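Last updated: February 2023

Glaze notebook, Domus shelf

Pulled the second crackle batch this morning. Fadime Güneş fired it overnight on the slow schedule, same clay body as the November tests. Cone pack looks right on the middle shelf, a little under on the bottom. Crazing on the cream tiles is finer than last time and runs mostly toward the rims. Kiln controller topped out at 2140 F and held for 32 minutes, longer than I asked for. Need to check whether the hold was entered by hand or carried over from Kenji's program. 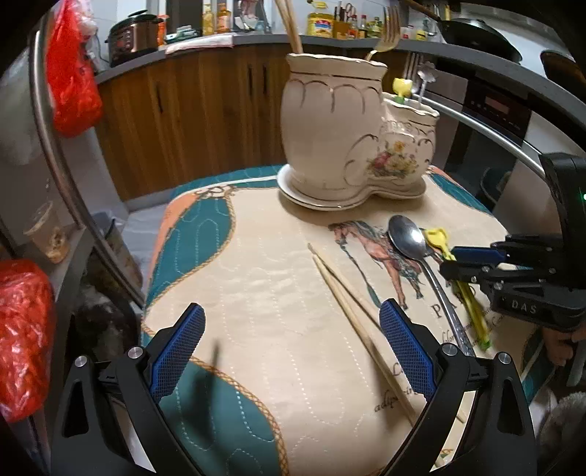 Ink test next. Two tiles got the black ink wash, one was left plain. Wiped after an hour. The ink went into the lines well on one and smeared on the other, where the surface still feels slightly dry to the finger. Probably thin glaze. Kenji Dunleavy thinks the bucket had settled and wasn't stirred before the last dips. Specific gravity was not written down, so no way to tell.

To do:
- sieve the cream bucket again and log the gravity
- 3 more tiles, bottom shelf only
- ask Pruitt if the frit is from the new bag
- vinegar soak on the plain tile, leave over the weekend

Gold luster waits until the crazing question is settled. Fadime has the key to the small kiln.

Prurier Studio workshop notes | Contact | Back to top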